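Robotique de service, séance 2
Les machines savent-elles déjà faire les corvées ?

Rappel de la séance précédente : une tâche est dite automatisable quand on peut fixer d'avance la position des objets, leur forme et l'ordre des gestes. L'atelier remplit souvent ces conditions, la maison presque jamais.

1. En atelier
Cas étudié : la ligne de conditionnement de Darneck. Les pièces arrivent toujours dans le même sens, sur un convoyeur à vitesse constante. Le bras répète une trajectoire enregistrée. Sur 3537 cycles relevés en décembre, 26 arrêts, presque tous dus à une pièce mal posée en amont. Un opérateur remet la pièce en place et relance.
Dès qu'on passe au vrac (pièces mêlées dans un bac), il faut une caméra, une estimation de pose et un choix de prise. Le temps de cycle augmente et les échecs aussi.

2. À la maison
Ranger la vaisselle réunit plusieurs difficultés :
- objets minces, à saisir par le bord ;
- surfaces brillantes, qui gênent les capteurs de profondeur ;
- piles, où il faut séparer une assiette de la suivante ;
- contact avec la table ou l'égouttoir, donc contrôle de l'effort.

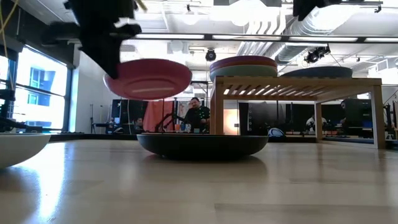
Deux bras permettent de répartir le travail : l'un tient, l'autre dégage ou reçoit. Il faut alors planifier les deux trajectoires ensemble pour éviter les collisions. L'apprentissage par démonstration évite d'écrire chaque geste à la main, mais le résultat dépend beaucoup des situations montrées. Une assiette plus lourde ou un autre éclairage peuvent suffire à faire échouer la prise.

3. État actuel
Une démonstration réussie ne renseigne pas sur la fiabilité. Toujours demander : combien d'essais, quels objets, quelles interventions humaines ?

À préparer pour la séance 3
Lire le dossier Stallow, pages 2 à 14. Choisir une corvée, la découper en gestes élémentaires et indiquer pour chacun ce que la machine doit percevoir. Une page au maximum.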